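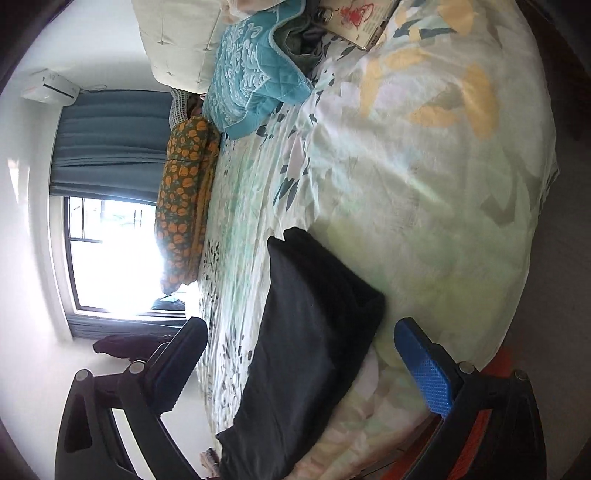

January 7, 2023, Balgate workshop, open day

Doors open 10:00, first people came before that. Zinash Hailu was at the entrance table, I was at the demo bench with the Taser arm (the small one, not the one with the cracked base). Yiğit Toprak came at noon to help me.

Program was the cloth folding demo, one garment at a time, on the low table. We used the policy trained on the set with 2000 episodes. The older one with 1000 is still on the disk as a backup, I did not need it.

Morning: 19 runs. I wrote each one on the sheet by the monitor. Towels went well. T-shirts were slower, and the arm often took two layers of fabric at the collar when it should take one. Black clothes are the weak point, as we knew. The depth picture has holes where the cloth is dark and smooth, and the arm closes too high. I moved the lamp to the left side and lowered it, which helped with the black T-shirt but not with the black trousers. To try next week: lamp low and from two sides.

Visitors asked mostly the same things. How long does it need for one shirt (nearly 20 seconds when there is no retry, I said this many times). Can it do socks. Can it do a fitted sheet. I answered that we have no data for fitted sheets, and one lady told me she has no data either.

Two people from Vasseur stayed for a long time and wanted to know why the examples are recorded in homes and not on our bench. I explained about light and background: if all examples come from one gray table, the policy learns the gray table. Beds are good for this, the sheets have patterns and wrinkles and the window is often very bright. They asked if I can send them the note on this. I promised it, so I must write it in better form than now.

Children wanted to hold the hand gripper. Yiğit let them open and close it over a dish towel. One pivot pin feels a little stiff after this, please check it before the next recording and do not put oil, only clean.

Problems:
At 13:40 the Zuvum controller lost connection and the arm stopped above the table. Restart took longer than it should. Log is saved under today's date. I think it is the network cable, the clip is broken and it moves when somebody touches the bench.
Emergency stop was tested before opening and again after the restart, both good.
The floor tape was too close to the table. I moved it back by one step after lunch.

For August, if we do the open day again: second monitor turned to the visitors, spare network cable, and more black clothes in the training set before we show any.

Vasseur contact card is in the top drawer. Zinash has the guest list.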